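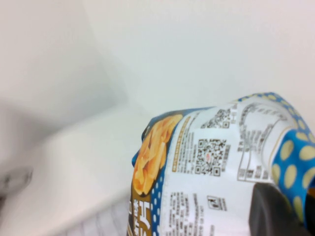

Home Products Demo Kits Support Contact

Grulta Wrist Recording Kit
March 9, 2019 - Posted by Vinport product desk

The Grulta kit records grasping examples for training a picking model. It comes with a small wrist camera, a mounting bracket, two cables and the Godoy logging software. An operator guides the arm through each pick, and Godoy saves the video together with joint positions and finger opening.

Chip bags and other crumpled film packs are a good use for it. The wrist view keeps the wrinkles and small print close up while the finger presses on the bag, and a fixed overhead camera often misses both.

Storage is enough for 300 picks before you need to copy files off. The bracket weighs 133 grams. Our starter set from the Tasusgate bench has 2584 recorded picks and can be downloaded after registration - bad grasps are kept and tagged.

Part number: GR-131
Sold with or without bracket

Comments (3)

pickline_ops: Does the bracket fit a two-finger hand with long pads?

Vinport support: Yes, with the spacer. Order it separately.

mt_bench: Glare on glossy bags was bad until we moved our lamp back. Please add manual exposure to Godoy.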